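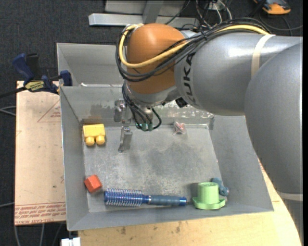

Front bin. Streaks are along the bottom of the back wall, near the yellow block.

Lurkum Forums > Home and Workshop > Metal and Sheet Goods
Thread: Scuffed floor in sheet-metal toy bin, clean it or leave it?

olga_marinho
Posts: 188
I have two gray sheet-metal bins next to each other, open top, sloping sides, flat floor. They hold small toys, mostly hard plastic. The front one gets the most use and the floor is scuffed up. There are darker patches and a lot of pale scratches, worst in the middle. The back wall also has worn, shiny streaks low down and the color is off there.

I want to know three things. Is this just wear or is something coming off the metal? Can I even it out? And should I put a liner in it? I don't know what the finish is. There was no paperwork with the bins.

So far I have wiped it with dish soap and warm water. The patches did not change.

cfrade
Posts: 1088
That looks like normal wear to me. Hard plastic and anything with a corner will mark a bare metal floor, and the middle goes first because things get dropped there and dragged out from there. The back wall is the same story. Stuff slides down the slope and rubs the lower part.

I would leave it. Once you start sanding a patch you end up sanding the whole floor.

Phyllis P
Posts: 194
I disagree with leaving it until she knows what the finish is. If it's galvanized, the dull mottling can be plain aging of the zinc and that's fine. If it's paint over steel, then scratches are where rust will start. You can't tell those apart from a picture.

Olga, try a magnet first. Then take a cotton swab with a little rubbing alcohol and rub a spot on the outside where it won't show. If gray comes off on the swab, say so here. Also run a fingernail across the edge of one of the scratches. Paint has a little step to it.

cfrade
Posts: 1088
A magnet sticks to galvanized and to painted steel, so it only rules out aluminum.

Phyllis P
Posts: 194
Right, and some stainless. It's still worth doing, it takes two seconds.

ilidio.m
Posts: 47
Do not use steel wool on it whatever you decide. It leaves bits behind and those bits rust, and then you think the bin is rusting. I did this to a drawer insert and spent a Friday evening picking at orange dots.

Gray nylon pad, light pressure, all strokes in one direction. If you go in circles you will see it forever.

olga_marinho
Posts: 188
Did the tests. Magnet sticks. Nothing on the swab. No step on the scratches that I can feel, except one, and that one might be a dent.

ilidio.m
Posts: 47
Then probably zinc, no paint. Leave the scratches, skip the pad. You would only be taking off coating.

cfrade
Posts: 1088
Same answer I gave at the top.

GracaT
Posts: 312
Coming at this from the toy side. I run a toy library and we sort blocks into metal trays. The marks on the metal never bothered me. What bothered me was the marks going the other way, gray smudges on the light colored blocks. Yellow and white show it most. Olga, pick up that yellow block in the back left corner and look at the edges and the two studs. If they have gray on them, the floor is giving off something and I would want a liner.

We wash ours in a mesh bag, warm water, dish soap, then flat on a towel with the studs down so water doesn't sit in the hollow side.

olga_marinho
Posts: 188
Looked at it. Faint gray along one long edge. It came off with a damp cloth. The studs are clean.

GracaT
Posts: 312
That's what ours did. It's minor but it keeps coming back. A liner fixed it for us.

ilidio.m
Posts: 47
What liner? I've tried cork shelf paper and it was terrible. It sheds.

GracaT
Posts: 312
Thin rubber drawer mat, the solid kind without holes. Ours is Komilo, from the hardware store, cut with scissors. Cut it a finger's width short on every side so you can get it out to wash. The ones with holes catch small pieces.

cfrade
Posts: 1088
I'd be careful with rubber in a bin with sloping sides. Crumbs and grit work down the slope and under the mat, and any moisture stays there. That's how you get real corrosion on zinc, the white powdery kind. A bare floor you can wipe. If you use a mat it has to come out every week, and most people won't do it.

GracaT
Posts: 312
We do it every week. It takes less time than wiping the trays did.

Phyllis P
Posts: 194
Felt is another choice. It's quiet too, if the noise of blocks on metal bothers anyone in the house. It holds dust though, and you can't wipe it.

Custódio is right about moisture. I'd say mat is fine if everything goes in dry.

ilidio.m
Posts: 47
Is the second bin behind it any better? If it has the same finish and no wear you could compare the colors and see how far gone the front one is. I can only see a bit of it.

olga_marinho
Posts: 188
The back one is in better shape. Fewer scratches. I could swap them every so often so they wear evenly, but they are a pain to move.

cfrade
Posts: 1088
Swap the toys and leave the bins where they are.

olga_marinho
Posts: 188
OK, that is easier.

Plan for now: no sanding, wipe both bins with a barely damp cloth and dry them right away, wash the toys, try one rubber mat in the front bin and leave the back one bare. I'll check both at the end of September.

Phyllis P
Posts: 194
Sounds good. Before the mat goes in, take a close picture of the floor with the toys out, so you have something to compare with. Same time of day if you can. Shiny metal looks completely different under a different light.

wrenchdad
Posts: 9
I used 900 grit on mine and it came out great

ilidio.m
Posts: 47
On what finish?

wrenchdad
Posts: 9
not sure. it was silver

cfrade
Posts: 1088
Please don't sand galvanized on that advice, Olga. The coating is thin.

GracaT
Posts: 312
One more thing on the mat. Wash it before the first use and let it air out for a day or two. New rubber smells and the blocks pick it up.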